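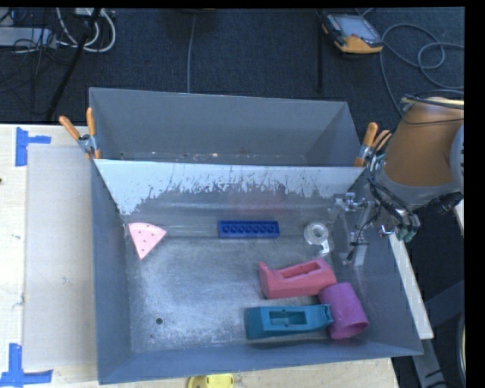 Why do two people describe the same worn metal surface in different words? Mostly they have learned the words from different colleagues, and the report form does not tell them which word is meant for which kind of damage.

Figure 4. Gray metal bin with two compartments. Fine scratches, scuffs and cloudy patches on the bottom of the larger compartment; jagged border between bright and darker metal on the divider.

4.2 Words used for surface wear

We now turn to the wording of the reports. The sample consists of 100 condition reports on metal household and workshop objects, written at the Nandolow collection and at its store in Maltus. The oldest object in the sample is a coal scoop from 1885. All reports were written on the same printed form, which offers one open field for the surface and gives no list of terms.

The word "scratched" appears in 73 reports. It is used for single thin lines, for areas rubbed dull by cleaning, and in several cases for places where a coating has come off. These are three different kinds of change and they call for different treatment. A thin line in bare steel can normally be left alone, but a lost coating has to be watched, as the metal under it can begin to corrode. When only "scratched" is written, a later reader cannot know which case was meant and must take the object out of its box again.

The word "worn" causes a similar difficulty. Some writers use it for a place where material is missing, such as the thin edge of a spoon. Others use it for the general impression that an object is old. Nugroho's earlier study of wooden tool handles found the same double use, and proposed to reserve "worn" for loss of material. We have followed this proposal in our own coding, although we admit that it goes against the habit of many writers.

A surface such as the one in Figure 4 shows why one word is not sufficient. The scratches and the cloudy patches lie on the same piece of metal, and the divider has in addition a border between two tones of gray, with dark flakes and streaks. A report should name each of these separately and say where it is found. It should also keep the description apart from the explanation. "Dark flakes on the divider" is a description; "failed paint" is already an explanation, and it may be wrong.

Loose material is the weakest point in the sample. Small debris inside a container was in most cases either not mentioned or called "dirt" – a word which says nothing on color, size or position. Kristof Van Damme, who coded the Maltus reports, suggested that color and position be made required entries. We tested this in July with nine writers, using the revised form from the Menow project. The writers accepted the position entry without comments. The color entry was less popular, and two of them left it empty for every object.

The coding rules are given in Appendix B. Disagreements between the coders were discussed until one code was accepted by both, and the first codes were kept in the data file so that the reader can see where the rules were difficult to apply.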